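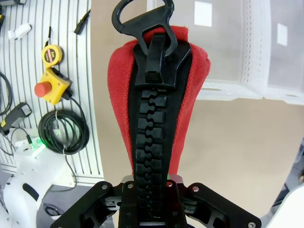
Print | E-mail

Subject: Re: Separated coil zipper on a tent door
List: Hendum Outdoor Gear Repair

> The door zipper on my Vorkov tent has started to come apart behind
> the slider. It closes fine for the first foot or so, then opens up
> again from the bottom as I pull. The teeth look all right to me.
> A shop on Ellis quoted me for a full replacement and it was more than
> I paid for the tent (used, admittedly). Is it worth trying to fix the
> slider, or am I just putting off a new zipper? I can hand sew but I
> don't own a machine. Also, do people here use wax or is that a
> bad idea?

Don't replace the zipper yet. If it splits behind the slider and the coil looks even all the way along, the slider is almost always what has worn out. The two halves of the slider body spread apart with use, and after a while they no longer press the coil together hard enough. Grit speeds this up a lot. Tents used on sand go through sliders much faster than tents used in the woods.

First, clean it. Warm water, a little dish soap, and an old toothbrush along both sides of the coil, with the door laid flat on a table. Rinse it well and let it dry completely before you run the slider again. I have had two tents come back to life with this alone, so it is worth the half hour.

If it still splits, you can squeeze the slider. Use small pliers and press the back end on one side, then the other. The back end is the one the closed zipper comes out of. Go a tiny amount at a time and test after each squeeze. Cheap sliders are cast metal and they crack without warning if you lean on them. Squeezing usually buys a season, sometimes less. Treat it as a temporary repair and order a new slider while it is holding.

For the new slider you need the right size and the right type. The number is often stamped on the back. If there is no number, measure across the closed coil in millimeters and go to the nearest size. Coil, molded plastic tooth, and metal tooth zippers all take different sliders, even in the same size. A tent door is nearly always coil, but I have seen older Vorkov vestibules with molded teeth, so look before you order. Check also whether yours is a double-pull, with a tab inside and one outside. People forget that and end up unable to get out of the tent gracefully. 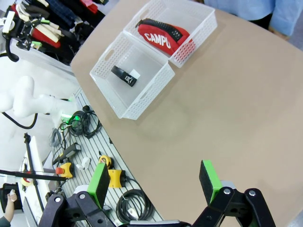
I buy mine from Cerero. They sell in small packs, and they list the inside width of the slider, which helps if yours has no marking. The replacement I put on my own tent has done fine so far.

Fitting it by hand sewing is no problem. Unpick a couple of inches of the seam where the zipper ends, slide the old one off, and feed both sides of the coil into the new one evenly. This is the fiddly part. If one side goes in ahead of the other, the door will pucker and you will have to take it off and start over. Once it runs true, sew a stop across the coil with polyester thread, going over the same place eight or ten times, and then close up the seam. Cotton thread will rot. A dab of seam sealer on the stitches is a good idea if they go through the fly.

On wax: I would leave it off a tent. It works, but it holds dirt, and dirt is what wore out the slider to begin with. A silicone-based zipper lubricant, wiped on thin and then wiped off again, is better. I use nothing at all on mine most years and just brush out the sand before packing up.

The one case where I would pay for a new zipper is if the coil itself is damaged, meaning a flat spot, a section pulled away from the tape, or a loop that has broken. Run your thumbnail slowly along each side. If it catches anywhere, a new slider will keep jumping at that point. Even then, ask the shop whether they will replace only the curved section – some will, and it costs a good deal less than the whole door.

One more thing, for when it is fixed. Hold the fabric together ahead of the slider when you close the door, particularly around the bottom corner, and don't pull it shut with one hand. The sideways strain at that corner does most of the damage.

Let the list know what size it turns out to be. I have a few spare number 5 coil sliders in a jar and could mail you one.

Print | E-mail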